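Hand gripper maintenance list
Re: Fingers not closing square on one hand gripper
Thu 25 June

Replying to the message from the Gruno bench, quoted in part below. I look after the hand grippers for the Sinum cell and have had the same trouble on ours, so I will go through it in the order I would check it.

> We run six of the green hand grippers with the camera on the back. Five
> of them are fine. The other one closes at the top of the fingers and
> leaves a wedge of daylight at the bottom. It still picks up a vial or a
> pen, but thin things like a paper strip slide out. The readings from it
> are off as well: the software says the fingers are open a little when
> they are shut.
>
> I have replaced both fingers with a fresh pair from the drawer and it
> made no difference. I have also run the zero routine twice. The number
> comes good for an hour or so and then drifts again.
>
> Is this the linkage, or is it the camera mount? And does anyone
> oil the pivots? The build sheet says nothing either way.

It is the linkage. If the camera mount were loose you would get a bad reading, but the fingers themselves would still meet. A wedge you can see with your own eyes is mechanical, and the drifting zero is most likely the same fault showing up a second time. Leave the software alone until the fingers close properly.

Since new fingers changed nothing, put the old pair back on. You know how those behaved before the trouble started, and there is no point in having two unknowns.

Start with the arms. Take the gripper off its handle, hold the central block in one hand and rock each arm at its pivot with the other, up and down as well as side to side. Do all four before you decide anything. A good arm swings freely and has no rock in it. On ours, one inner arm had enough play to feel with a fingertip, and that was the whole problem. The outer arms tend to last longer. The inner ones sit next to the fingers and take the side load every time someone leans on an object to get under it.

If an arm rocks, look at the grommet before you blame the pin. There are two ways they go. Either the hole in the grommet wears oval, or the grommet turns in the plastic and wears its seat. The first is easy. Press it out from the back, press a new one in, and check that the rim is flush. The second means a new arm, as a fresh grommet in a worn seat will be loose again by the end of the week. I tried glue on one in November and do not recommend it. The glue crept into the bore and I had to scrap the arm and the pin together.

Change the arms in pairs, left and right. One new arm against one old one will close slightly off center and you will be chasing it with the zero routine forever.

On oil: no. We did it at first, and the pivots picked up lint and plastic dust until they ground like sandpaper. Wipe them with a dry cloth. If one squeaks, take the pin out, wipe the pin and the bore, and put it back. The dry pivots on the Sinum cell have gone much longer between repairs than the oiled ones did.

When it is back together, close it over something plain and pale and look at the seam through the gripper camera at working distance. You want one thin line from the top of the fingers down to where they meet the linkage, with the inner pivots level with each other. 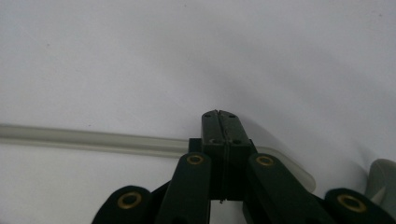 Fingers closed on nothing, seen from the gripper camera. Hairline seam, inner grommets at matching height.

If the seam is thin at the top and opens lower down, go back to the inner arms. If it opens at the top, check that the fingers are seated all the way before you do anything else. A finger that stands slightly proud of its seat will do that, and it takes a minute to fix.

Only then run the zero. The way we do it:

1. Close the gripper with no load and hold it for a few seconds.
2. Store the closed reading.
3. Open fully, store the open reading.
4. Open and close it 18 times at normal speed.
5. Close it again and compare with the stored closed reading.

If the last reading matches the first, you are done. If it has moved, something is still loose, and storing a new zero will only hide it. I think this is what has been happening to you. The routine is doing its job each time and the arm is shifting afterward.

For paper strips, there is one more test worth doing. Close the fingers on a strip near the top of the jaw and pull it gently, then do the same low down. It should hold the same in both places. Ours held well at the top and let go at the bottom for weeks before anyone saw a gap, so I now do this test at every check.

As to how often, we go by cycles. Every 1,000 closes the gripper comes off for the rock test and the strip test, and the result goes on the tag tied to its handle. The rest of the time it gets a wipe and a look at the seam at the start of the shift. Your fleet is the same size as ours – six – and I keep one full set of arms with grommets already pressed in, so a swap does not hold up the cell.

One caution about parts. The arms in the Holzer kit and the arms in the Plukach kit look alike on the bench, but the bores are not the same. A Holzer grommet will go into a Plukach arm by hand, with no press, and that fit is too loose. If yours has been repaired before, check which kit the arms came from. A mixed set would explain a fault on one gripper when the other five are fine.

I do not have a good answer on pin wear. I have only replaced pins along with arms, so I can't say how long one lasts by itself. If someone has measured theirs, please post the figures.

Let the list know which arm it was.

Sinum cell, gripper upkeep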